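## 4. Fitting the rear rack and setting up the child seat rails

Okay, so you've got the Skotska frame standing up on its own two wheels, the kickstand is on, and you've probably already ridden it around the driveway (I did, with no saddlebags and one shoe untied, and it was great). Now we get to the part that makes it a family bike. Set aside an evening. My first one took me until bedtime, my second took less than an hour, and the difference was mostly that I'd stopped dropping bolts into the grass.

If you bought the Dreßler rack, everything in this section applies to you. If you're reusing a rack from an older Dradska, skip ahead to step 5 after you've checked the holes line up. The older ones are drilled a little closer together at the back and you'll need the slotted adapter plates.

### What you'll want nearby

- 4, 5 and 6 mm hex keys (long ones, please, the stubby ones in the bag are misery)
- A torque wrench that reads down to 5 Nm
- Medium-strength threadlocker, the blue kind
- A rag and a tray or muffin tin for the small parts
- A second person for step 3

### Rack

1. Put the bike on its kickstand on flat ground and take the rear fender off. It's one bolt under the bridge and two at the dropouts. Leave the fender stays attached to the fender, they're fiddly to get back on.

2. Lay the rack upside down on a towel and thread the four lower bolts in by hand, two turns each. If one of them fights you, back it out and start over. I once forced one and spent my Saturday money on a tap set.

3. Lift the rack over the wheel and drop it onto the frame tabs. Have your second person hold the tail end level while you start the front bolts. Myrtle Whitfield, who rode with our group the whole first season and has built more of these than I have, does this solo with a bungee cord looped over a garage hook. I've tried it. I'd get a person.

4. With all the bolts started and none of them tight, give the rack a good wiggle side to side so it settles. Then look down on it from behind. The top rails should run parallel to the top tube. If they point off to one side, loosen everything and wiggle again!

5. Take the bolts out one at a time, put a drop of threadlocker on each, and put them back. Tighten the front pair to 9 Nm, then the rear pair to 9 Nm, then go back around once more. The front pair always loses a bit when the rear goes tight.

6. Put the fender back on. You want a finger's width between the tire and the fender all the way around, and if you're running the fatter tires you may have to bend the front stay out a touch.

**Note:** The printed booklet says 12 Nm for the front pair. That number is for the steel frame. On the aluminum one please stay at 9. Danish Lashari in the Dradska workshop confirmed this for me when I wrote in, and the booklet is supposed to be fixed in the August printing.

### Child seat rails

The rails are the hoops your kid holds onto, and they also keep feet away from the spokes once the foot guards go on. They come as a left and a right. The left one has the little notch near the front clamp. I've put them on backwards and it looks *almost* right, so check.

7. Open all the clamps fully and set the left rail over the rack tube. The notch goes forward, toward you when you're riding.

8. Slide the rail until the front clamp touches the welded stop, then snug it with your fingers. Do the right side the same way.

9. Set the seat in place before you tighten anything. The seat feet need to drop into their slots without a shove. If they don't, one rail is sitting too far back.

10. Tighten the clamps to 6 Nm, working front to back, a little at a time on each side.

11. Fit the foot guards. They clip at the top and bolt at the bottom, and the clip makes a really satisfying snap.

**Caution:** Never carry a child on the rack with the foot guards off, even just down the block. Small shoes find spokes incredibly fast.

**Caution:** The Brustenport seat pads fit these rails but cover the rear clamps. If you use them, lift the pad and check those clamps every month.

### First ride with weight

12. Load the rack with something that doesn't complain. I use two bags of potting soil, strapped down low. Ride around the block, brake hard a couple of times, and take one slow, tight turn each way.

13. Listen for a tick from the back. A tick once per pedal stroke is usually the crank and you can look at section 6. A tick over bumps is a rack bolt, so go back to step 5.

14. Check every bolt again after your first week of riding, and then whenever you do your tires.

Got all that? Then go put a kid on it and get ice cream. Mirrors and lights are next, in section 5, and you can totally ride in daylight without having done them yet. 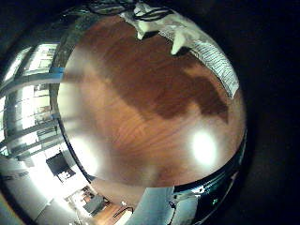

*Words by Danish Lashari's most frequent emailer, for the Skotska owners' guide. Step 3 checked by Myrtle Whitfield.*

If your rack came with different bolts than the ones in this section, send a note to the workshop with your frame number before you start tightening. The frame number is stamped under the bottom bracket, and you'll probably have to wipe some grime off to read it.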